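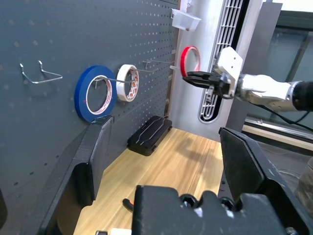 Tape on the pegboard, with the blue roll nearest.

Besodier: a pile of home repair notes

6 min read

Hi! So you've found the folder. Besodier is a collection of 2,773 short notes about fixing things in ordinary homes: dripping faucets, doors that stick, lamps that buzz, a toilet that sings at night. They're written by the people who did the fixing (or tried to, and gave up, and wrote that down too). I've been gathering them for a few years and I finally cleaned them up enough to share.

I started it out of plain annoyance. I'd fixed the same kitchen drawer twice and couldn't remember what I did the first time. Then I started asking friends and neighbors for their notes, and then their parents, and then a whole mailing list, and one February I looked at my hard drive and thought, well, I guess this is a dataset now.

If you just want the files, skip to the part on what's in the folder. If you want to know why half the notes say "thingy" instead of a real part name, keep reading.

What's in the folder

There are 3 files.

notes.csv is the main one. One row per note. If you only open one file, open this one.

rooms.csv is a small lookup table that matches the room codes to room names. I should have just used the names. I used codes at the beginning because I thought it looked tidy, and by the time I got sick of them there were too many scripts leaning on them.

words.txt is a list of what people call things. It's my favorite part, and it gets its own section further down.

The columns in notes.csv

note_id: a plain number. There are gaps where I pulled notes at the writer's request. Please don't fill the gaps in, or your copy won't line up with mine.

room: the room code. "OUT" means outdoors, including porches and sheds. Garages have their own code, GAR, and yes, I went back and forth on attached garages.

thing: what was being fixed, in the writer's own words.

thing_plain: the same, in my words. So "the wobbly guy by the sink" becomes "towel rack." I did this by hand and I'm sure I got a few wrong.

text: the note itself. It's capped at 4,000 characters, and only a handful of people ever hit the cap. One of them was writing about a dishwasher and I could feel the rage coming off the page.

outcome: fixed, sort of, no, or blank. "Sort of" is a real category and I'll defend it. A huge share of home repair lives there.

came_back: yes if the writer later told me the same thing broke again. Blank means I never heard, so please don't read blank as "no." I made that mistake myself in an early chart and had to take it down.

parts: whatever they said they bought or used, separated by semicolons.

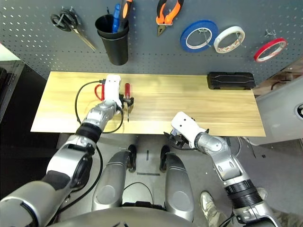

Scissors, screwdrivers, pliers, and all the tape.

How the notes were gathered

Nearly everything came through a web form called Emeo that I threw together. It asks what broke, what you did, and whether it worked, and then there's a big box for whatever else you want to say. The big box is where all the good stuff ended up, so if you ever build a form like this, make the box bigger than you think you need!

The rest came on paper. People mailed me the backs of envelopes, pages out of spiral notebooks, the inside flap of a furnace manual. I typed those up myself and kept the spelling as it was. If I couldn't read a word I put [unclear] and moved on. I never guessed at measurements, and neither should you. A wrong fraction of an inch is worse than no fraction at all.

Everyone agreed to have their notes shared. I asked in plain language, at the top of the form and again in the email afterward, and anyone who didn't answer the second time got left out. That cost me a fair number of notes and I'd do it the same way again.

What I took out

Names, street addresses, phone numbers, and anything about an alarm system or where a spare key lives. You'd be amazed how many people mention the spare key! I read every note 2 times for this. I also swapped landlord and company names for [landlord] and [company], mostly so that folks could complain freely.

I left in the swearing. If you need a clean copy, there's a line in words.txt where the swears start, and you can filter on everything after it.

I also left in jokes, weather, complaints about in-laws, and what was on the radio. Somebody will tell me that's noise. Fine, but if you strip it all out the notes stop sounding like people, and the sound of them is why I kept going.

About words.txt

Okay, the fun part. People don't call things by their store names. The rubber ring in a faucet is a washer, a gasket, a donut, "the little tire," and (once, beautifully) "the Cheerio." The plate behind a light switch is a cover, a face, a plate, a frame. I wrote down every name I ran into and grouped the ones that seemed to mean the same thing.

Tape has one of the longest entries. Folks name it by color, by the job, by where they bought it, or by what it did to the wall when they pulled it off. "The blue kind" usually turns up next to painting, but please don't lean on that too hard. I've got plenty of notes where "the blue kind" is holding a refrigerator shelf together.

Then there are the words for how tight something should be. Snug. Good and snug. Finger tight. Tight plus a grunt. Till it squeaks. I tried putting these in order from loose to tight and had a nice argument with myself for a whole evening. The order in the file is my best shot and I wouldn't build anything serious on it.

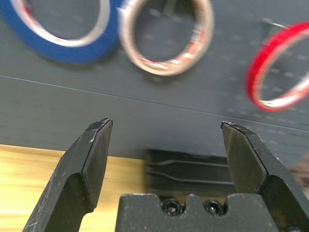
Words for sounds are the other big group, and this one I think could be useful to somebody. When a person says a fan "ticks," that's a different problem from a fan that "clacks," and both are a long way from "groans." The notes are pretty steady on this. Pipes knock, hinges complain, dryers thump. I've marked which sound words go with which things, at least where the pairing shows up often enough to mean something.

If you work on search or help pages, start there. The person typing at midnight with water on the floor isn't going to type "fill valve." They're going to type "toilet won't stop hissing," and your page had better be ready for that.

What it's good for

Looking at how regular people describe trouble with their homes. Matching everyday words to part names. Finding out which repairs tend to end in "sort of." Teaching a writing class, which a friend of mine has done, and I'm told the students loved the gutter notes. Reading in bed, if you're like me.

What it's not good for

Please, please don't use it as repair advice. Some of these fixes are terrible! There's one with a butter knife and a wall outlet that I almost pulled, and I kept it only with a warning stuck on the front of the text. Nothing in here has been checked by anyone who does this for a living. The outcome column tells you what the writer thought, on the day they wrote it, and that's all it tells you.

Don't use it to say how often things break, either. People write when something is interesting or infuriating. A light bulb that gets changed without trouble never makes it into a note. Bathrooms are way overrepresented, and I blame the caulk.

It also leans heavily toward older houses and people who own them. Renters are in there, but their notes are shorter and a lot of them end with "called [landlord], waiting." All of it is in English. There's hardly anything from apartments in tall buildings, and I'd love to change that, so if that's you, send me something.

Things I know are wrong

The dates. I dropped them completely. Half the writers gave me the day of the repair and half gave me the day they filled in the form, and there was no way to tell which was which.

Duplicates. A few people submitted twice, with small edits. I caught the ones I could.

The code for laundry room and the code for living room got mixed up early on. I've fixed the rows I found. If you run across a washing machine in somebody's living room, it might be my slip, or it might be a very small house.
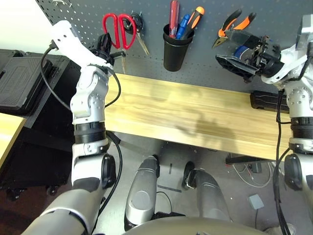

The parts column is messy too. Some people wrote a shopping list and some wrote a novel. I split on commas at first, which turned "screws, the short ones" into two parts, and I'm still finding leftovers from that. Semicolons are safe. Stray commas, be suspicious.

Related stuff

Clisum is a little script that reads notes.csv and prints a random note, and that's all it does. I have it run when I open my laptop in the morning. It's in the tools folder with its own tiny readme.

Dixit is the older version of this collection, from before I had the outcome column. Please don't mix the two. The note numbers overlap and they don't point to the same notes, which is my fault, and I'm sorry.

Using it and sharing it

Take it, use it, print it out, put it in your class. Just say where it came from and keep the warning notes attached to the scary ones. If you quote somebody, quote the whole sentence so they don't end up sounding sillier than they are.

If one of these is yours and you've changed your mind, write to me with the thing and the room and I'll pull it. No reason needed. The copy you're looking at was last updated on 27th September, and pulled notes disappear from the next one.

And if you've got a note of your own, the form is still open. I could really use some more on windows. Everybody seems to have a bad window and hardly anyone writes about it.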